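Chapter 7
Garment Care Claims and How to Test Them

By the end of this chapter you should be able to read a care claim, say what evidence would support it, and design a small home or classroom test that could show it to be wrong.

Most of what people believe about looking after clothes comes from three places: a relative, a label, and an advertisement. None of these is worthless. A grandmother who has washed sweaters for fifty years has seen a lot of sweaters. But she has rarely washed two of them in different ways and compared the results, and neither have most of the people who sell you detergent.

Take the common rule that heavy knits must never be hung. The reasoning sounds fine. Cloth has weight, wet cloth has more, and the weight pulls on the shoulders. What the rule leaves out is any amount. How far does the fabric stretch, after how long, and does it go back after the next wash? A rule with no numbers in it can't be checked, and a rule that can't be checked tends to last a long time.
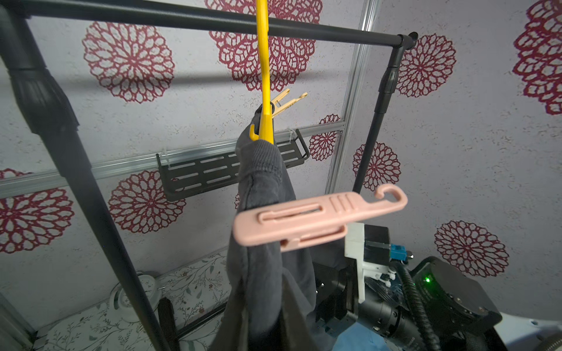
Figure 7.1 A dark gray garment on a yellow hanger, with a pink clip hanger in front.

Hae-won Byun ran into this problem when she taught an evening course in textile care. Her students were certain that hanger shape mattered more than anything else. She asked them to write down what they expected to find before they measured a single sleeve, and the guesses were all over the place. Some students expected a change too small to see. Others expected ruined clothes by morning. They had all been calling this "the same rule."

Product claims deserve the same treatment. Suppose a fabric conditioner called Nevero is sold with the line "keeps shape for 200 washes." Before you are impressed, ask:

Which fabrics were washed?
Who decided what counts as keeping shape?
What happened to the same fabrics washed in plain water?

The last question is the one sellers like least. If plain water does as well, the claim may be perfectly true and still tell you nothing about the bottle.

Drying time is a better subject for a first experiment, mainly because weight is easy to measure. You need a kitchen scale, a rack, a clock, and two matching garments. Weigh each one dry. Wet both, wring them in the same manner, and weigh them again. After that, weigh them at fixed times and write down every result, including the ones that look wrong.
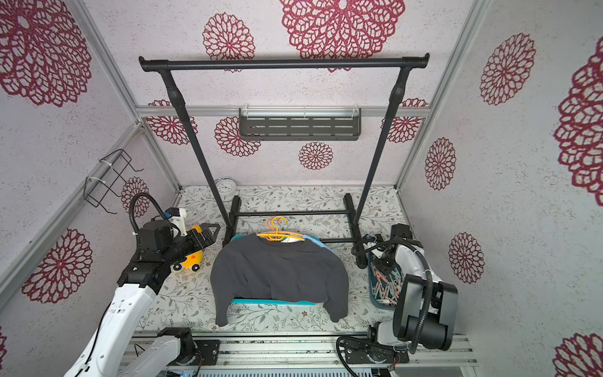 Figure 7.2 A black metal garment rack with a rectangular base frame.

Be careful with the room. Air moves differently near a wall, a window, or a heater, and a garment in the better spot will win whatever you have done to it. Swap the positions and run the test again. If the winner changes — and it often does — you have learned something about your room and very little about your shirts.

One trial settles almost nothing. Zdeňka Kratochvíl, whose drying records we use in Section 7.3, logged 217 weighings and still declined to name a best method for cotton. Students tend to find this annoying. We think she was right, and the exercises ask you to argue the other side if you can.

7.1 What a Care Label Does and Does Not Promise

A care label gives instructions. It seldom tells you what will happen if you ignore them, or how cautious the maker chose to be. A shirt marked for cold water might survive hot water quite well, and the label alone gives you no way to know.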